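Tools & Gear > Software > Simulation
Filed under: robot learning, demo collection, reviews

Treloser Scene Kit review: a month of teaching an arm to clear the dining table

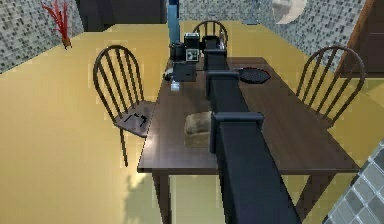
One of the dining room layouts, arm reaching for the camera end of the table.

I've been using Treloser since early March, mostly in the evenings, and I have opinions! Short version: I like it a lot, I'd buy it again, and there are two things in it that made me want to throw my controller across the room.

If you haven't come across it, Treloser is a pack of simulated household rooms for recording robot demonstrations. You load a room, it dresses the table with random stuff, you drive the arm by hand and it logs everything you do so you can train a policy on it later. I came over from Badside, which I used for most of last year, and where every table was gray and every object was basically a cube with ambitions.

So the rooms. They're weird, and I mean that as praise. The dining room has a mustard yellow floor and little mosaic tiles all over the walls, and the layout at the top of this page has a loaf of bread, a boxy old camera and a round black mat sharing a table. Would I eat dinner in there? No. But if you train on one tasteful beige kitchen your policy learns the beige kitchen, and I'd take loud tiles over that any day. The chairs are a nice touch too (proper spindle backs, lots of thin shapes for the vision side to chew on), and the randomizer will drop things on the seats as well as the tabletop, so there's always a bit of clutter in view that has nothing to do with the task.

Recording is where I spent most of my time. I got 187 demos of "pick up the named object and move it to the near side" before I stopped to train anything. A decent evening gets me 40, if I don't fuss. The workflow is one button to start, one to stop, one to bin the take, and the bin button is gloriously quick. My friend Felicja Głowacki tried it for an afternoon and was binning takes like a pro within minutes, and she'd never driven an arm before.

Now the grumbles. First, reach. The table is long, and when the randomizer bunches things up at the far end you're working with the arm stretched right out along the wood, and from the default high view the arm hides a good chunk of what you're trying to see. Depth is a guess out there. I went through my first batch and threw out 51 takes, and nearly all of them were far-end grabs where I'd hovered and dithered. Hesitation is poison in this kind of data, because the policy will happily learn to dither too. You can add a second view, but the menu for it is buried under Export (why??) and it forgets your setting when you change rooms.

Second, the see-through items. Small translucent cups get scattered about and they're hard to read against the dark tabletop. I ended up leaving them out of my target list and keeping them as clutter, which works fine but feels like a dodge.

The random placement also likes the table edges more than I do. I've had small round things sitting right on the brink, and one nudge of the wrist sends them off. Jadwiga Górecki on the Dravdale forum posted a settings file that pulls everything in by a hand's width, and I've been using that since. Get it, it's pinned.

Results, then. With the cleaned set, my policy managed 37 good pickups in a row on near and middle placements before it fumbled one. The far end is still shaky, and I blame my driving as much as the kit. I'm re-recording that part now with the side view on and going slower on the approach but not stopping, and the takes look much smoother when I play them back.

I also looked at Kołodziej's pack, which has prettier lighting and a bigger object library, but it takes ages to reset between takes and that wore me down. When you're repeating the same motion all evening, reset time is everything.

Buy it if you're collecting your own demos and want variety without building rooms yourself. Wait a bit if all your tasks are at full stretch, or if you need glassware. I've asked them about moving the view menu and they said it's on the list, so I'll update this when it lands.

Rating: 4 out of 5

Contact | Copyright, all rights reserved | Back to top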